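Print this page
E-mail this thread

Short thread on the jar fault on the Karras cell at Brorside, as a few of you asked after Wednesday.

The cell takes lids off glass jars. Arm comes down, gripper closes on the lid, turns, lifts. It had done 995 jars on the new program when it started stopping with the lid half off.

The alarm said "grip lost". We believed it and changed the finger pads. Same stop 4 jars later.

Next guess was air pressure. Checked at the valve and again at the tool, both fine. Swapped the hose anyway, which cost us the rest of the morning.

What we should have looked at first was the base of the jar. The lid was being held perfectly well. The jar was turning with it, the wrist ran out of travel and the controller called that a lost grip.

So the wording of the alarm sent us to the wrong end of the jar. I've asked Gemmont if the message can be changed. No answer yet.

Now the safety part, and I'm less relaxed about this one. With the jar slipping, people had started steadying it by hand while the arm was live. I did it too, twice, before I thought about what I was doing.

The speed limit in teach mode is low, but the gripper closes at full force whatever mode you're in. A finger between the lid and the gripper would be a hospital visit.

New rule at Brorside from today: if a hand has to be on the jar, the arm is in hold, and a second person stands at the box with the red button. No hand near the lid at any time.

It slows setting up by 11 minutes a batch. I can live with that.

The proper fix is a clamp for the base. Bimness are making us one with a rubber face, and until it's fitted we won't run a batch without someone watching every cycle.

Also going in: a torque check on the wrist, so a jar that turns stops the arm early – before it gets to the end of its travel.

I'll run 2,000 jars through once the clamp is on and post the stop count here, good or bad.

If you run a similar cell, go and check what your "grip lost" alarm really measures. Ours only looked at the wrist.

Print this page
E-mail this thread
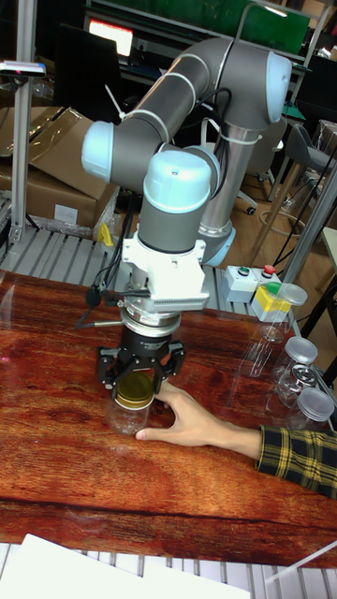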